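Search articles
Go
Research > Food and Plants > Fruit Storage
December – Katherine Quispe and Miloslav Halás

3.2 Storage of the quinces

Quinces were picked at Gedlow while still firm and kept in a cool shed at Lotthorpe. We used 136 fruits from 14 trees. Any fruit with a split skin was left out before weighing.

Half of the fruits were laid in open trays and half in closed boxes. Both groups were turned once a week. Flesh colour and sugar content were recorded at the start and again after two months – the same refractometer was used both times. Fruits in the closed boxes lost less weight, but more of them browned near the core.

Cooking tests used 700 g of peeled flesh per batch, simmered with water only. Differences in taste between the two groups were small. 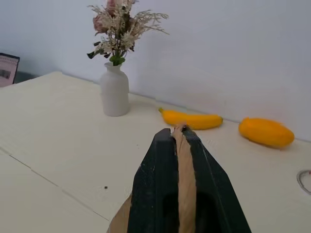
Figure 2. Strip of tan material held between two gripper fingers.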